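Veliretti has sold grippers to packaging lines for years. Its latest product is software: a set of 100 simulated household tasks, sold under the name Jerex, for firms that want to train an arm before they buy one.

Rhona Tennant, who runs the sales side, says most customers begin with the kitchen pack. It has 16 rooms, and each can be loaded with different cupboards, knobs and wall finishes. Opening a cupboard door is the task people ask for first, and the one their software tends to get wrong.
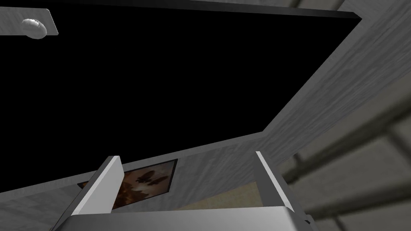
The licence costs 70 euros a month per seat, with a trial of 30 days. Kvido Šimek took the trial in September for his workshop, Vondráček, and kept it on. He likes the view from the gripper, which he uses to check how the fingers line up. He is less keen on the manual. "Half of it is about installing the thing," he says. "I wanted more on doors."

There are gaps. Soft items such as towels are not included, and drawers that stick have to be set up by hand. Tennant says a laundry pack is being written, but she would not give a date or a price. Customers on the monthly licence will have to pay for it separately.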